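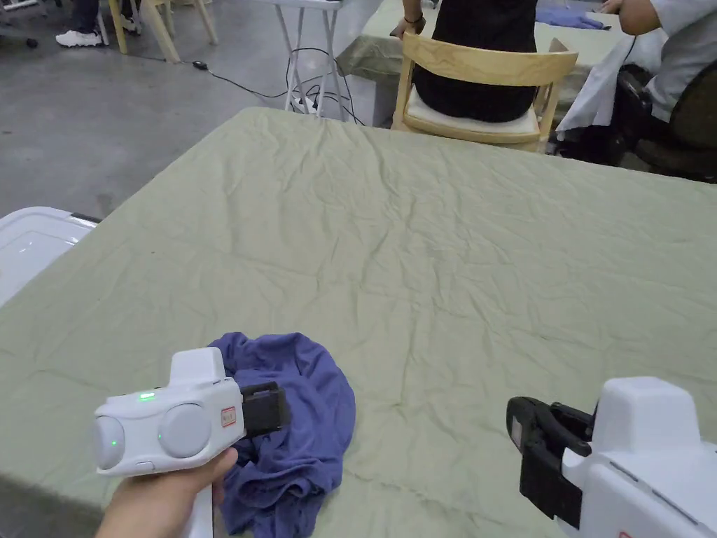 Search the handbook Go

Section 7 - Setting up a station for the cloth task

Read this before you touch the grippers. Takes ten minutes if the club room is already open, longer if you have to hunt for table cloths.

You need: two handheld grippers (left and right), a table with a green cloth on it, one garment, a charged pair of batteries, a free socket. Laptop with Flidum installed.

1. Put the cloth on the table. Let it hang over the edges. Wrinkles OK - do not iron it, do not tape it down.

2. Plug in at the power strip. Walk the cable back to your table along the floor, not across a chair. If it has to cross where people walk, tell them.

3. Switch on both grippers. Wait for green. Green on top AND green on the front by the lenses. If one stays dark, off and on again, once. Still dark, swap it out and write the number on the Ccori sheet.

4. Lens covers. Wipe with the dry cloth only. No sleeves!!

5. Open Flidum, pick your station, type your team name. Prollberg is us, juniors are Ekiston. Dont mix them up, Consuelo Puma had to re-sort a whole April folder by hand.

6. Drop the garment on the table. T-shirt for beginners. Bunch it up and let go, don't arrange it nicely. A neat start is no use for the folding model.

7. One gripper in each hand, jaws pointing in at the cloth. Hands round the handles, fingers clear of the lenses.

8. Press record, count to two in your head, then start. Pinch, lift, spread, fold. Slow. Slower than that.

9. Stop recording with both jaws open and off the fabric. Bunch the shirt up again, repeat.

CAUTION - jaws pinch. Long hair tied back, lanyards off.

CAUTION - don't pull on a gripper that has snagged a seam. Open the jaws first, then free the fabric with your other hand.

Note: other teams may be working at the next table. Leave them room to push a chair back.

Note: a run over 27 seconds gets thrown out by the upload script. Elsa Wallin is looking at raising this, for now just keep it short.

Note: target for the season is 2,000 good runs. We had 2,413 on disk at last check but that's before the bad ones come out, so keep going.

Packing up: grippers off, batteries on charge, cloth folded loosely, lids back on the storage boxs. Power strip off last.

Last updated: April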